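Food Styling and Table Display, Unit 3
Handout: Plates, trays and baskets
Tutor: Jelle Lambrechts
Room notes by Finn Lenz, revised July

Bring this sheet to the practical. The reading is the Ruvell booklet, section 16, and you should have got through it before you start laying anything out.

1. Why we practise with simple settings

Most of you will want to start with a full table. Please don't. A full table hides mistakes, and in the first practical the marks are for placing a few items well. You will work on a plain surface with one plate, one tray and one basket. Cloths, candles and flowers come in the next unit.

Practice food may be real or replica. Replicas keep their colour under the lamps and can be handled all afternoon. Real vegetables should be washed and dried first and put in the compost at the end of the session.

2. The base layer

The tray goes down first. It sets the area the eye will treat as the place setting, so choose its angle before you put anything on it. Square to the table edge looks formal. Set at an angle it looks more relaxed, but the angle has to be large enough to look meant. A tray that is two or three degrees out just looks knocked.

A dark tray under a pale plate gives a clear outline. If the plate is nearly as wide as the tray you will only see strips of the tray colour, and those strips need not be equal. Look at them from a seated height as well as standing.

3. One item on a plate

A single long vegetable is harder to place than a group. Laid straight across, it cuts the plate in half. Laid on the diagonal it uses the width of the plate and leaves two open areas, one on each side. Keep the tip inside the rim. Decide which way the stem points and stick with it for the whole table.

The setting below has a green chilli pepper on a white plate, over a dark green tray, with a wicker basket close by. Note how the pepper lies, and compare the basket's colour with the tray's.

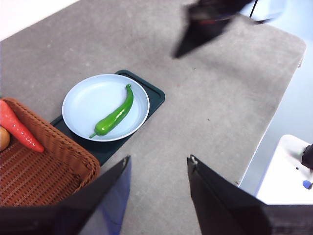
4. The basket

The basket is for storage and also part of the display, and students often forget the second half. Warm brown weave sits well beside dark green. Put orange and yellow items in it if the plate holds something green.

Long items such as carrots should lean towards the middle of the basket. Round items go in first and low down. Leave the rim clear.

5. For the practical

Lay out one setting, then move only the basket and lay it out again. Sketch both. Write a short paragraph on which you prefer and why, and hand it in with the sketches at the Cavodstead office. Replicas go back in locker 266.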